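Left arm gripper drops thick paperbacks during two-arm shelving, force reading looks normal
Asked in Arms and Grippers > Faults
Viewed 2,866 times

Colleen MacPherson
Two-arm cell, both arms on the front rail, wrist camera on each. The job is putting books on a small shelf. Thin books are fine. With thick paperbacks the left gripper closes, reports the set force, lifts, and then the book rotates about the fingertips and falls. Last run: 109 picks, 7 drops, all left arm, all thick books. No fault code and no overcurrent. The right arm running the same program has not dropped one.

One drop in May landed on the right wrist while that arm was moving in. It did not stop. I hit the e-stop by hand. Collision detection is enabled on both arms, threshold at the default 50.

Already done: re-homed both grippers, swapped the gripper cables left to right (fault stayed on the left), re-taught the pick points. Controller is a Perron, gripper firmware is current. What else should I look at?

Lorne Beaudoin
Swapping the cables rules out the cable and not much more. Swap the fingers next. If the drops move to the right arm, you have a finger problem. If they stay, check the finger carrier for play with the power off and locked out.

The force figure on most grippers of this size is worked out from motor current. It says how hard the motor is pushing and has no idea where the book is touching. If only the tips make contact, a heavy book pivots at the same reading. Move the pick point so the book sits deeper between the fingers and compare.

The missed stop is a separate fault and I would deal with it first. Lower the threshold on both arms, test with a foam block at reduced speed, and add an interlock so one arm waits outside the shelf zone while the other is holding something. Do not count on collision detection to catch a falling book. It is a short, light knock and may well be filtered out.

Primo Russo
Had this on a Brarna. Turn the force up. Worked for me.

Kálmán Bognár
Turning the force up will crease the covers and hide the cause. I would leave it alone until the fingers have been compared.

We run a similar job at Kumstead: two arms, paperbacks, small shelf. Our drops came down to finger wear and the angle of approach. The faces had gone smooth near the tips and the tips were rounded over, so a thick book had a line of contact where it should have had a patch. Check the tips under a strong light. Our cell and a wrist view with a thick book:
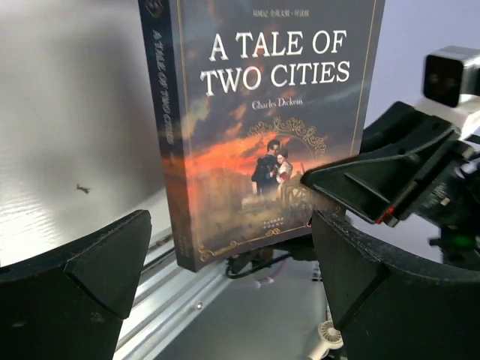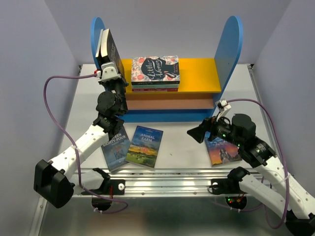 After new pads from Flisley we also changed the sequence. The second arm holds at a wait position until the first has released and backed off. It costs a little cycle time. We log finger opening at grip as well as force, and if the opening changes during the lift, the arm lowers the book again and raises an alarm. That check has been more use to us than the force limit.

Colleen MacPherson
Swapped the fingers this morning. Three drops so far, all on the right arm now. Pads ordered. Interlock is in, and both arms stay at reduced speed until I have run the foam block test.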